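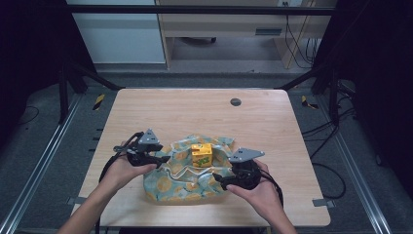

*Slide 1 - juice box on the citrus cloth, before wrapping*

## Wrapping lunch in cloth - speaker notes, 16/08/2026

Leave slide 1 up while people find seats. Start when Radomír gives the nod from the back.

**Opening (2 min)**

Thanks to Otakar Vaněk for the invitation. Say who I am, and that I've been wrapping lunches in cloth since my kids were in primary school. The kids are grown up now and I still do it for myself.

Point at the slide. One small juice box, one printed cloth, a table. The cloth is in a heap because that's how most of them come out of my drawer. I don't iron them and I won't be asking anyone here to.

Ask who has a cloth at home about the size of a tea towel. Wait for hands.

**Why start with a juice box**

- It has flat sides and square corners, so the cloth has something to pull against.
- It stands up without help.
- If you drop it, you pick it up again. Don't start on a jar of pickled beets. I did that in July at the Pernau hall and there was beet juice in the floorboards.

**Flattening the cloth**

Go slowly here. The last group rushed this part and half of them had to start over.

Take the box off first. Find two corners that sit opposite each other, lift, give it one shake, lay it down. Smooth from the middle out with the side of your hand. Print side down if you want the colour on the outside of the parcel.

Turn it so a corner points at your belly. People will lay it square, like a placemat. Walk around and turn them.

**The wrap**

1. Box in the centre, standing up.
2. Near corner over the top, tuck the end under.
3. Far corner over toward you.
4. Side corners up, cross them, tie once. Pull snug.
5. Tie again the other way. If the ends stick out sideways it's a square knot. If they point up and down it's a granny and it'll slip in the bag.

Do it once without talking, then again with talking. Alžběta Vlček will hold the second cloth up for the back rows.

**Cloth choice (only if we're on time)**

Plain cotton is easiest. Thick tea towels won't knot around anything this small. Slippery fabric looks nice and comes undone on the bus. Bright prints like the citrus one are easy to spot in the bottom of a schoolbag, and they hide stains better than white.

Somebody always asks about beeswax. I use it for cheese and bread ends, and I don't knot it.

Bottles: the one on my handout is 500 mL. Lay it on its side and roll. Peter Hudec can show this at the side table, he's neater at it than I am.

**Washing**

Warm wash, hang by one edge. Untie the knots first - they dry hard.

**Finish**

Handouts are by the door. The pattern sheet is number 776 in the Rendell library catalogue if they run out. Ívar Briem has spare cloths for anyone who came without. Cloths go back in the blue tub, please, and juice boxes can go home with whoever wrapped them.

Questions until Otakar needs the room.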